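Arkier Edition of Selected Letters on Prayer and Conduct, translated by Zamfira Olteanu
Reviewed by Hiu-tung Tsang for the Follska Library of Religion

The Arkier series has for several years supplied general readers with religious writing that would otherwise remain in specialist libraries. Its newest volume gathers the letters of a country preacher known only as the Marino correspondent, who wrote to members of a scattered congregation from 1713 until shortly before his death. The letters have been quoted in church histories before, usually a sentence at a time. Zamfira Olteanu's translation is the first to give them to English readers in a form that can be read from beginning to end.

The surviving correspondence runs to some 800 letters, many of them brief notes about travel, money owed and the health of relatives. Olteanu has kept only those that deal with prayer, fasting, the reading of scripture and the settling of quarrels. The selection is strict, and on the whole it is sound. Readers who want the domestic letters are directed to the archive catalog, which is reproduced in shortened form at the back.

The correspondent did not think of himself as a theologian. He wrote to farmers, a widow with a lawsuit, and a young man who wished to leave his trade and preach. To the last of these he sent a reply that fills nine pages and never quite says yes. Olteanu catches the hesitation well. Her English is plain, the sentences are allowed to be long where the original is long, and she resists the temptation to make an anxious man sound wise.

The introduction, by Cheng-en Leung, is less even. Its opening section on the religious disputes of the period is clear and will serve readers who come to the book with no background. The second section, on the history of the manuscripts, assumes a good deal more. Terms are used before they are explained, and the account of how the letters were divided between two families would have been easier to follow with a simple table. 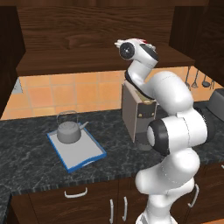
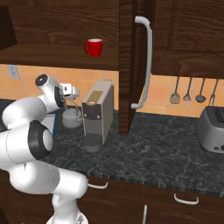

Two computer-rendered views of a kitchen with a white robot arm.

Of particular value is the group of letters on fasting, which occupies the center of the volume. The correspondent had been asked whether a laborer at harvest was bound by the same rule as a man who sat indoors. His answer, written in August, is careful with the rule and generous to the laborer. He then changes his mind in the next letter, and changes it again in the one after that. Previous editors printed only the final position. Olteanu prints all three, with a note on the dating, and the reader is left to follow the argument as the congregation must have followed it.

The notes deserve a separate remark. Hok-lam Tu has prepared them with evident care, and scriptural references are identified in every case this reviewer checked. They have, however, been placed at the end of the book and numbered afresh for each letter. A reader who wishes to consult them must first find the letter number, which is not printed at the head of the page. The same difficulty was present in the earlier Arkier volume of sermons – it is disappointing to meet it again.

A few smaller matters should be recorded. The index lists persons and places but not subjects, so that a reader looking for "almsgiving" has no way to find it. One letter appears to be out of order: number 15 refers to a visit that is first proposed four letters later, and no note explains the sequence. The paper and binding are good, and the type is large enough for comfortable reading.

The volume has been issued in a first printing of 2000 copies. It can be recommended to parish and college libraries, and to reading groups, which may find the fasting letters the best place to start. Individual readers with an interest in the history of prayer will also be well served, provided they are prepared to keep a second bookmark in the notes. A companion volume containing the domestic letters is in preparation under the editorship of Cheng-en Liu.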